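Gulby arm kit for sorting small stuff – worth it, or do I keep using my hands?

Posted in Home Robotics, Aug 1, 2021

I run a plant stall with a kids' corner, and at the end of every market day I own a heap of toy garden tools that need to go back in their bins. I've been looking at the Gulby tabletop arm with the wrist camera and the two-finger gripper. The seller wants $1525 for it, or $2455 with the Lalico training software, which I gather is the part that makes it do anything.

Has anyone had one pick plastic or shiny things out of a pile? The sales video is all wooden blocks, spaced like guests at a bad wedding.

dorkow_garage

I've had the bundle since June. It does piles, within reason. My test set is kids' garden tools too, on a dark wood tabletop: purple scoops with pink handles, a mint handle off to one side, and a light blue trowel lying right across the lot. The wrist view below has the fingers on either side of one pink handle, with a gap between them. That's the approach you want, on the handle rather than the scoop. 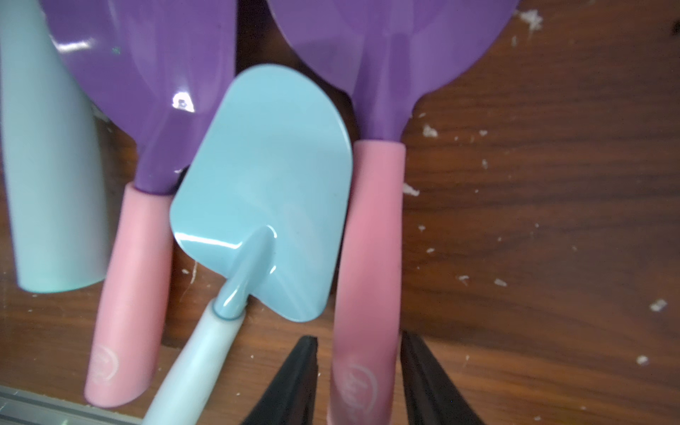 What I'd tell you before you pay

1. Shiny plastic is a nuisance. The scoops throw a white glare spot and the stock settings love it. Turn the exposure down before you record a single demo.

2. Teach it to take whatever is on top first. Mine needed 573 demos before it quit going after the buried one. I had plans for that weekend.

3. Skip the extended warranty. It covers the arm and leaves out the fingers, and the fingers are what you'll break.

4. If you can live with a slow arm, get the bundle. If you need the bins filled before dinner, keep using your hands.

savchuk22

Mine came with 4 spare finger pads and no screws to put them on with. Support was polite. Still no screws.

pots_and_regrets

Get a bigger bin.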